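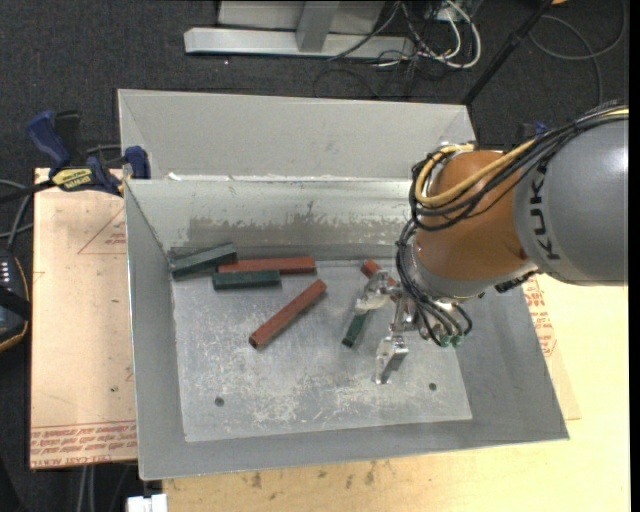 Bin picking at Cloltberg

Bin picking at Cloltberg is the name commonly used for the automation of part handling at the Cloltberg works, a maker of painted metal bars for shelving and gates. The work consists of taking bars out of open metal bins, where they lie in any direction, and placing them in order for the next step of production. Until the project started, this was done only by hand. The robot cell was developed together with the engineering firm Vekach and is today used on both shifts.

Contents
1 Background
2 Development
3 Operation
4 Effects on the staff
5 Training and pay
6 Criticism
7 See also

Background

The Cloltberg works receives its bars from the paint line in open bins. The two standard colors are dark green and brick red. The colors go to different customers, but they are often painted in the same shift and arrive mixed in one bin. A worker at the sorting table had to bend over the bin, take out each bar, check the paint and the ends, and put it in a rack of the right color.

The job was known in the works as "the dip". It was unpopular, mainly for the bending, and most new workers were given it in their first months. The works council raised the matter several times. A report by the company nurse, Evdokia Katsaros, named the sorting table as the place from which most complaints of back and shoulder pain came. The report did not ask for a robot. It asked for bins of smaller depth and for tables which can be raised, and the first of these two wishes was fulfilled before the automation began.

Development

Vekach was asked to study the problem and built a trial cell in its own workshop. The task is more difficult than it appears to a visitor. A person sees at once which bar lies on top of which, and can push one aside with the back of the hand. The robot must first find a bar that is free enough to be gripped, then choose an angle at which neither the gripper nor the cables touch the wall of the bin.

The first tests were made with very few bars. The leader of the trials, Ashraf Kabbaj, preferred this method, as the mistakes could be studied one at a time. The bars that gave the most trouble were those lying close along a wall, where a finger has little space to go down, and those crossing a corner. Bars lying alone in the middle of the floor were picked without difficulty from the first week.

Several types of gripper were tried. Magnets were rejected early, for they often lifted two bars together. A gripper with jointed fingers was chosen in the end. It is slower than the magnet, but it can take a bar that lies at a slant.

The cell was moved to the Cloltberg works in February and was accepted by the company after a run of 100 bins.

Operation

A full bin is brought to the cell by a worker and set against two stops. The worker closes the gate and starts the cycle from the panel. The arm takes the bars one by one and places them in the green or the red rack. When it cannot find a bar to grip, it goes to its rest position and a lamp is lit. The worker then opens the gate, moves the remaining bars toward the middle with a wooden stick, and starts the cycle again.

This last step, called "stirring", was not part of the original plan. It was introduced by the operators themselves and later written into the work instruction. The paint check was not given to the robot. It is done at the racks, where the bars stand upright at the height of the chest and can be turned by hand.

Effects on the staff

Before the change, 5 workers were assigned to the sorting tables on each shift. Now two of them remain at the cell and the racks, and the other three were moved to packing and to the paint line. No worker was dismissed, according to an agreement signed between the company and the works council before the cell was installed. Two workers have left since then by their own wish and their places were not filled.

The bending has mostly disappeared. Other loads have come in its place. Operators describe the waiting as tiring, for the lamp may be lit after one minute or after twenty, and it is not possible to begin a longer task in between. Karabo Joubert, an operator who had worked at the tables for seven years, told the staff newsletter that her back was better and her days were longer. She also mentioned that at the tables people stood opposite one another and talked, while the cell is served alone.

After this the pause rules were changed, and operators now change places with the rack check every two hours.

Training and pay

Operators receive four days of training from Vekach. The course was shortened at first to two days and then extended again at the request of the shift leader, Nimal Selvanayagam. It covers safe entry, restarting, cleaning of the fingers and the reading of fault messages. Operators who pass are placed one pay grade higher than the former sorters. The rack check was left in the old grade, and this remains a subject of disagreement, as the same persons now do both jobs in one shift.

Criticism

Vusumuzi Dlamini, a member of the works council, has criticized that the workers were consulted only after the gripper had been selected. In his opinion a lifting table and a tilting bin would have removed most of the bending at a lower price. The company answered that such tables were tested at its smaller plant in Fosham and that the sorting there had become slower. The results from Fosham were not published.

See also

Msimang rack system
Paint line (Cloltberg)
Manual handling of loads

This page was last edited on 28 May 2025.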